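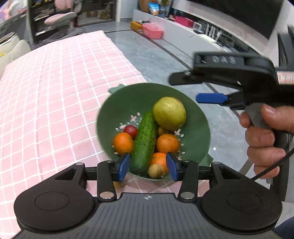
The Green Bowl: a gallery of sorts

I was asked to put together a gallery page for the produce bowl that has been doing the rounds in our building, and I said yes before I'd worked out how little I believe in produce bowls. My objection is simple. Fruit gives off whatever it gives off, the vegetables beside it go soft, and by the end of the week you have compost in a nice dish. Temitope Garba says I've never kept one long enough to know. She may be right, but I've thrown away a lot of soft cucumber.

So: one picture, at the top, and the notes that go with it.

The bowl
Sage green plastic, wide at the rim and narrow lower down, with a little tab of a handle. I don't much like cone shapes for fruit. Everything slides to the middle and the small things end up underneath, as the potato has.

The pear
Pale yellow-green with faint brown specks. Suleiman Idahosa reads specks as a sign of flavour. I read them as specks, and would want to press near the stalk before promising anyone a good pear.

The cucumber
Long, bumpy and laid on the diagonal. I'd have it in the fridge door. Tanko Okafor keeps his out all summer and swears by it, but he also eats one a day, so it hardly counts as storage.

The oranges and the tomato
Two mandarins are easy to make out, with another orange fruit tucked in by the cucumber. The cherry tomato is on its own. One cherry tomato isn't a salad, and I'd like to know who thinks it is.

The potato
Small, round and tan. Potatoes want a dark cupboard, and I won't be moved on this.

The flowers
Pink-and-white confetti, stuck about the inside of the bowl. Pretty enough against the checked cloth, I'll admit, but have you ever tried getting confetti off a pear? Vitalii Nazarenko thinks it makes people reach for the fruit first. I have my doubts, and 15 minutes of picking bits out of a sink in March did nothing to shift them.

Comments are open until the next gallery goes up. Storage advice welcome, if you've tried it yourself.

Page last changed 2023-05-24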